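Tosetti oval meeting table, white, with the black centre panel – a long-term review
Posted by Manee Phromma, 25 January 2021

I said I'd write this up once we'd had the table through a proper working year, and then of course the working year went the way it did, so it's had some very busy weeks and some very quiet ones. Still, it's been leaned on, written on, eaten off (sorry) and wiped down more times than any table I've ever had to do with, and I think I know it well enough now to be useful to anyone who's looking at the same one.

First the dull bit. We bought ours through Gravell, who do office furniture for most of our building, and paid £1762 for the table with another £528 for delivery and fitting. That second figure made me wince! But it came up the stairs in pieces, two very patient fitters spent most of a morning on it, and they took all the cardboard away with them, so I've made my peace with it. If you've got a lift and some handy colleagues you could ask for a price without the fitting. I wouldn't have trusted us with it, mind.

The reason we went for an oval was that the old table had corners and everybody hated them. Somebody always ended up wedged against the end with a leg either side, and you couldn't see the person three seats down without leaning right out. With the oval you can see everyone, and you can pull up an extra chair more or less anywhere. It also makes the room easier to walk round, especially on the window side. I catch my hip on it far less than I expected to, although I do still catch my hip on it.

The white top is lovely in the morning and makes the whole room feel brighter. It also shows everything. Pencil smudges, cup rings, that grey shine you get where people rest their forearms. None of it has been permanent so far, but if you're the sort of person who can't sit through a meeting looking at a coffee ring (I am) then you'll be getting up and down a lot. Biro came off with a damp cloth if I got to it the same day. A whiteboard pen left a faint pink ghost for a fortnight and then went, and I've no idea which of the many things I tried on it did the trick.

Now, the black panel. It's a big glossy rectangle with rounded corners, let into the white, and it's the thing every visitor comments on. It does look smart. It also catches the ceiling lights, and depending on where you sit you can get a bright stripe right across it that's surprisingly hard to ignore.

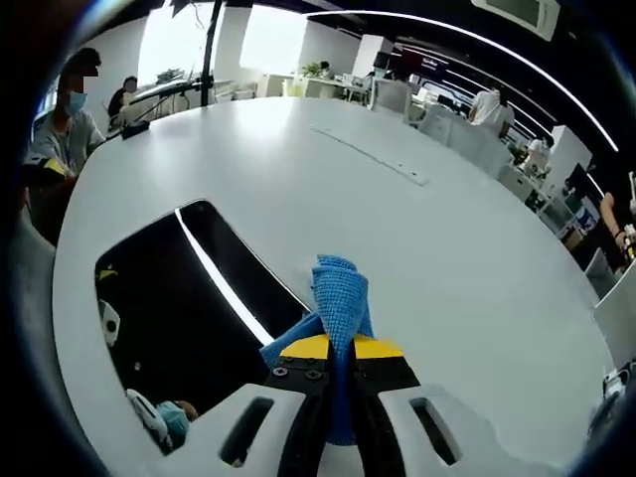 I moved my usual seat in the end, which sounds daft but it solved it. What I haven't solved is fingerprints. On the white bit you need to look for them, on the black they're all you see, and small bits tend to get put down on the panel and then forgotten. I'd have taken a matt finish if Tosetti had offered one when we ordered. Gravell told me they'd never been asked for it, so maybe I'm just fussy.

The cable strip I like much more than I thought I would. It's a long grey piece with tiny holes in it, set flush, so you can slide a notebook straight over the top without it snagging. Ours lifts out with a fingernail and goes back in without a fight. The one drawback is the holes, which collect crumbs. I do them with an old toothbrush when I remember, and when I don't remember they wait for me.

A word on cloths, as I've been asked about this more than about the table! We started with the cheap paper roll and it was hopeless, it just pushed the wet about and left fluff all over the black. Then I bought a pack of blue textured ones from Duangkaew and they've been brilliant. The bumpy weave picks up crumbs instead of chasing them, and they wring out well. I wash them hot with no softener (softener makes them smeary, learnt that one the slow way) and they're only a bit less blue than when they came. I also tried a smooth one from Datton that's meant for shiny surfaces. It's better for a final buff on the panel, worse for everything else, and I kept losing it. For a table like this I'd get the textured kind and have several on the go, so there's always a dry one to finish with.

My routine, for what it's worth: a damp cloth over the white from the middle outwards, then a clean dry one over the panel in straight lines, then a last look from low down at the edge of the table, where the streaks show up. It takes me less time than boiling the kettle.

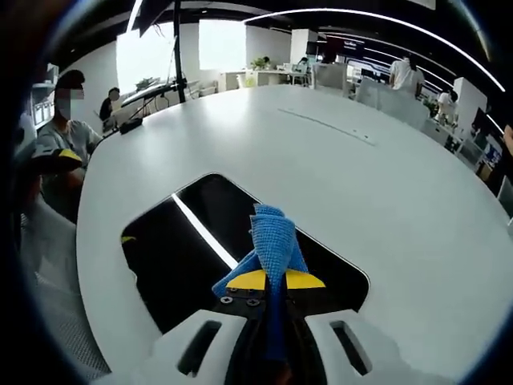

Does the black panel scratch if you put laptops and other bits of kit down on it?

Ours has picked up a few very fine marks that only show when the light is right across them, and all of them are near one end, where people used to slide things over to each other. Lifting things instead of sliding them has stopped it getting any worse.

What else? The base is steady. I can lean on the edge with my full weight and nothing tips, and there's no wobble when somebody's typing at the far end. One of the feet needed adjusting in March when the floor was redone, and that was a two-minute job with the key they leave you. The underside edge is a bit sharp if you've got bare knees – I mentioned this to Gravell and they sent a strip of soft edging, free, which I still haven't put on.

Would I spend the money again? I would, on the table. If you gave me 100 marks to hand out I'd take most of the lost ones off for the gloss and a couple for the crumb holes. For a smaller room I'd look at the plain white version without the panel, which comes up now and then in Gravell's clearance pages, so it's worth asking them to let you know when one turns up.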